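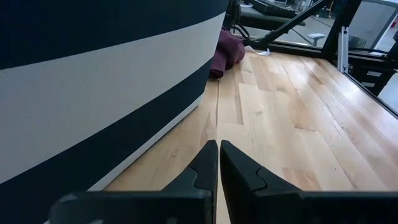 Tamara Manole
Posts: 1465

Fabric bins are fine for socks but I'd never keep first aid stuff in one. Everything sinks to the bottom and then you're digging for a bandage with one good hand. Get a box with a lid and a tray, done.

lintroller26
Posts: 1133

Well, mine's staying, lid or no lid! I love my striped bin (navy and white, soft sides, it goes with everything I own) and it fits on the shelf by the back door where the old tin never did. My trouble is more what goes in it and how. Right now I've got the red roll lying down, a white roll standing up next to it, a little white and pink one, and the big maroon cloth left out on the table beside the bin because once that goes in you can't see a thing. Do you all stand your rolls up or lay them flat?

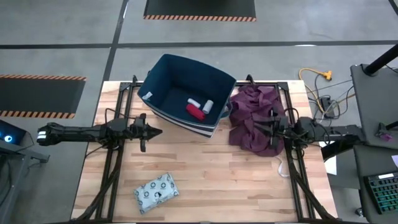 Re: Stand them up or lay them flat?

pantry_goblin
Posts: 1000

Stand them up, always. Laid flat they unroll the second you pull something out from under them. I put a rubber band on each one and pack them like rolled towels, and if there's a gap I stuff a washcloth in it.

Also I'm with you on the bin. We had a Luvetti box with a tray for years and the tray was where old cough drops went to die.

Tamara Manole

The tray is the whole point, goblin. Small stuff on top, big stuff underneath. Clean it out every April and you won't have cough drops in it.

lintroller26

Every April, she says, like I'm not the person who found sunscreen in there from two houses ago :)

OK so I pulled some of it back out to try again. Red mesh roll and the white bottle are on the table in front of the bin, and the maroon cloth is still in a heap. I think the bottle is what bugs me most. If I put it in first it rolls around on the bottom, and if I put it in last it ends up on its side on top of the bandages.

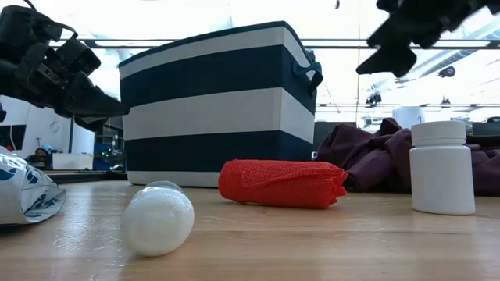
dromora_fan

Bottles don't belong in with the bandages at all, if you ask me. One loose cap and you've got sticky gauze. I keep mine in a zip bag up in the cabinet with the rest of the medicine. And if there are kids coming through the house, an open bin on a low shelf is a bad spot for it anyway.

pantry_goblin

Agree on the kids part, don't agree on splitting it up. If I have to go to two places I'll only ever go to one. Zip bag yes, but put the bag in the bin.

lintroller26

No kids here except my sister's at the holidays, but you're right, I hadn't thought of that. I'm going to move the bottle to the high cabinet and leave the bin for soft things only. Rolls, the cloth, maybe the little Stimia scissors if I can find the sleeve for them.

So the new plan for the bin is red roll in one corner, standing, rubber band on it. The end of that one is a bit ragged so I might trim it first.
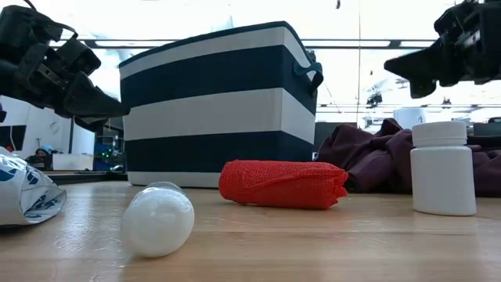

Then the white roll next to it and the small one tucked in between. The cloth I'm going to fold in thirds and slide down one side, the way you'd file a folder, so it holds the rolls up and I can still see them. I did think about cardboard dividers but they always go limp on me.

Tamara Manole

Folding the cloth down the side is a good idea, I'll give you that one. Still say you need a lid. Dust gets in everything.

lintroller26

Fine, I'll lay a dish towel over the top and call it a lid! Does anybody know if you can wash these bins, or does the cardboard in the bottom turn to mush?

pantry_goblin

Spot clean only. I put one in the machine and it never stood up straight again.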